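Wrist Camera Recording Rules: Frequently Asked Questions
Saltwood site. Last revised Aug 15, 2023

Who do these rules apply to?
Anyone who records arm sessions at Saltwood, including people who wrote the rules. Lino Donati has asked twice if there is a senior exemption. There isn't one.

Do I really have to clean the lens before every session?
Yes. Use the cloth in the drawer marked LENS. Your shirt is a different cloth.

How long should a recording be?
Up to 800 frames. If the task needs more, split it at a point where the gripper is open and holding nothing. Splitting in the middle of a grasp gives you two bad recordings for the price of one.

What counts as a "no-target" frame?
Any frame in which the item named in the task sheet can't be seen at all. Half a sleeve counts as seen. Your strong personal feeling that the shirt is just off to the left does not.

My arm spent part of the session looking at the wall. Should I cut those frames?
No. The wrist goes where the wrist goes, and the camera goes with it. Wall frames stay in, in their original order, with the tag "mostly background." Fill in the object fields for whatever shows, even if it's crowded into a corner, and write "partial" beside anything you can't see whole.
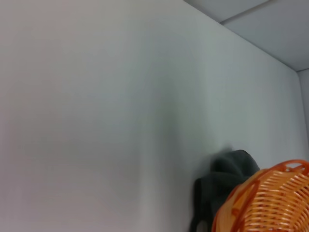
For a frame like this one, the object fields read "basket, orange, partial" and "fabric, dark grey, partial." Leave the fabric type blank. Last December a reviewer wrote "sock" on 194 frames on the strength of one grey lump, and Yetunde Ekpo had to take every one of them back out.

Can I guess if I'm pretty sure?
You can guess in the notes field, where guesses are harmless and occasionally entertaining. The object fields are for what shows.

Who checks my tags?
A second reviewer looks at 5 frames from each recording. If two or more are wrong, the whole recording comes back to you. Reviewers may not check their own work under another login. We can see the logins.

What if the arm touches the wall?
Press stop, write down the time, and call Abimbola Tijani before you move anything. Do not back it off by hand, however gently. A light tap still goes in the log.

Does Soltdale follow the same rules?
Soltdale uses version 2, and we don't. If you're lending a hand over there, ask Oldřich Holub for their sheet and leave ours at home.

How do I get a rule changed?
Write to Kayode Omoregie with the rule number and the wording you'd like. "This one is annoying" has been received and is on file.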